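4.2 Self-published technology collections

The second group in our sample consists of books made up of pieces that had already appeared elsewhere, mostly on the author's own blog. We took these from the Fekside listings, which in June held 2374 self-published non-fiction titles, and kept only those whose author stated in the front matter that the contents were reprinted. This left 19 books. Gallegos read all of them in full and noted, for each chapter, whether the text had been changed from the online version.

Changes were fewer than we had expected. Most authors corrected spelling and removed links, and left the rest alone. References to "last week" or "the new model" were often kept, which makes some chapters hard to place in time. Only 3 of the books carried a new introduction to each piece. Topics ranged widely within a single volume, from home printers and phone contracts to medical technology (Figure 4).

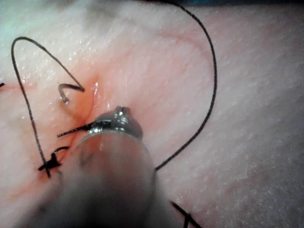

Figure 4. Robotic gripper at a thin incision in a tissue pad.

Pricing followed no clear pattern. Authors who sold through Lellcombe tended to set a low opening price and raise it later, while those who sold from their own sites kept one price throughout. Length had little bearing on this. The shortest book in the group was also among the dearest.

Publicity was handled almost entirely by the authors. Posts announcing a book usually appeared on the same blog that had carried the original pieces, so the first buyers were likely to be people who had read much of the material for free. Butt and Godel describe the same overlap in their study of newsletter writers, and suggest that such readers pay mainly to support the author. Our data cannot test that claim, as we did not survey buyers.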